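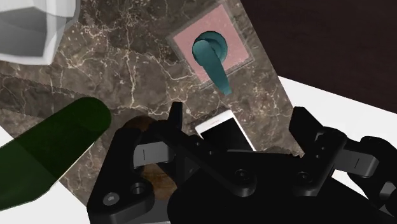
**Ludus** is a simulated test bench for comparing robot grippers and the controllers that drive them. It is maintained by the Głowacki laboratory and distributed together with Ruster, a tool which replays recorded arm movements. All tests take place on a virtual countertop, seen by a camera fixed near the wrist of the arm.

## Test scenes

Each scene puts a small number of household objects on the counter, together with one fixed mechanism, for example a teal lever on a square pink plate. The colour and the surface of the counter may change between scenes. Dark veined marble is one of the surfaces, and it is considered difficult for camera-based controllers, as the pale veins can be confused with the edges of objects. Translucent objects cause a similar problem. Flat objects such as a smartphone are used to test how low the fingers can go.

## Grippers

The reference gripper is a black model with two fingers and rectangular pads. From the wrist camera, its body hides a good part of the counter, so an object directly under the palm can be seen only in part. Stisance, a later package, adds narrower fingers that leave more of the view free. They are less stable when they push a lever from the side.

## Comparison method

A full comparison has 1,658 trials, divided between 5 controllers. The first version had 2,000 trials, but 331 of them were removed when it was found that the objects overlapped at the start, and a few others were withdrawn later. A trial is counted as passed when the lever reaches its end position and no other object has left the counter.

## Limitations

Contact between the pads and smooth surfaces is simplified in Ludus. For this reason the results for grasping are usually reported separately from the results for pushing.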